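The Trornum tea kettle after a long stretch of mornings
Posted Jan 4, 2024 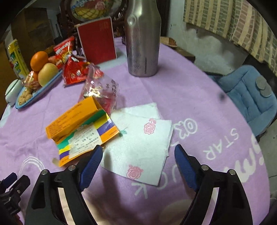 I have been promising a proper write-up of the Trornum gooseneck kettle since I first mentioned it in March, and I kept putting it off because I wanted to live with it for a good while first. A kettle is a funny thing to review. Every one of them boils water, and for the first week they are all shiny and you feel very pleased with yourself. The things that bother you come later, when the lid has started to stick or you have burned your knuckles on the steam for the tenth time and begin to wonder why you got rid of the old one.

My old one, for those who weren't reading back then, was a Venter stovetop whistler that I had for so many years I'd stopped noticing it. It was a good kettle. It had a dent on one side from a move and the whistle had gone from a cheerful shriek to a sort of wheeze, and one morning I let it boil dry while I was on the phone and that was the end of the bottom of it. I was sadder than I expected to be! I looked for the same model and they don't make it anymore, so I started reading reviews like everybody else and ended up with far too many tabs open.

I went back and forth between the Trornum and the Clesach, which a lot of you recommended. I borrowed a Clesach for a couple of weeks to be fair to it. It is quicker to boil and it pours very fast, and if you mostly make cocoa for a houseful of kids or fill a hot water bottle every night, I think you'd be happier with that one. The handle sat too close to the body for me, though, and my hands aren't small. I also never got used to the beep. It beeps when you set it down, it beeps when you turn it on, and it beeps four times when it's done, and I am the first one up in my house.

The Trornum beeps once, softly, and you can turn even that off by holding the power button for eight seconds. (The booklet tells you this on the very last page, after the warranty, so I'm telling you here.) It's an electric kettle with a long thin spout, a round base with a dial on it, and a little screen that shows the temperature as it climbs. I like watching the numbers go up more than a grown person should.

Now, temperature. I drank tea for most of my life with water straight off a rolling boil and thought green tea was just bitter and that some people liked it that way. If you take one thing away from all this, try your green tea with cooler water before you give up on it. The dial goes down to 154 degrees, lower than I would use for nearly anything, but I've settled a fair bit above that for greens and I go all the way up for black tea and the peppermint I have at night. The same box of plain supermarket green tea bags I had pushed to the back of the cupboard tasted sweet and a bit grassy, and I finished the box and bought another. You can do this with any kettle and a thermometer, or by letting the water sit a few minutes with the lid off. I know myself well enough to say I wouldn't have kept it up.

It also has a hold setting that keeps the water where you set it for 30 minutes. I use this every day. I make my first cup, wander off to feed the cat and look at the weather, and come back to a second cup without having to start over. It does tick quietly while it holds – a small sound, a bit like a car cooling in the driveway – and I only hear it when the rest of the kitchen is silent.

The pour is lovely and slow. I don't make coffee at home very often, but when my sister visits she brings her cone and filters, and she was very taken with how steady the stream is and how little she had to concentrate. For tea you really don't need that kind of control. If I'm honest with myself, I bought it partly because I liked the shape of the spout, and I still like it, so no regrets there. Filling a big teapot does take patience. When I have people over I fill the pot in two goes and chat while I do it.

On to the things I don't love. The opening at the top is narrow and I can't get my hand in to wipe it out. We have hard water here and by the end of the first month I had a chalky ring at the bottom. I boil it with water and a good splash of white vinegar, leave it an hour, and rinse it several times, and it comes up fine, but do rinse it well or your next cup will taste like a salad. The lid has a snug fit that was almost too snug in the beginning. It has loosened up nicely, and I no longer need a dish towel to pull it off.

The fill line is my bigger complaint. It's stamped inside the kettle in the same color as the metal, and in my kitchen, which faces north, I simply can't see it in the morning. I've learned to count while the tap runs. There's a lower mark for 500 milliliters that I have found exactly once, with a flashlight.

The cord is short, too. Mine reaches the outlet by the toaster and nowhere else, so that's where it lives. Please measure your counter before you order, especially if you were hoping to keep it on a table or a sideboard.

I bought mine at Bemthorpe, the kitchen shop out past the post office, and paid full price for it. They had one out of the box and let me hold it and pretend to pour, and I'd recommend doing that with any kettle if you can find a shop that will let you. Weight is such a personal thing. Full, the Trornum is heavier than my poor old Venter was, but the handle is set well back and my wrist doesn't complain.

Would I buy it again? Yes, I would, with a bit of grumbling about the fill line. If you drink only black tea and like it scalding, save your money and get something plain with a wide mouth you can scrub. If you like several kinds of tea, or you have a box of green in the back of the cupboard that you've never made friends with, I think you'd get a lot of pleasure out of this one.

A few of you asked about the matching teapot. I haven't tried it, and I have too many teapots already, but if anyone here owns one I'd love to hear whether it drips.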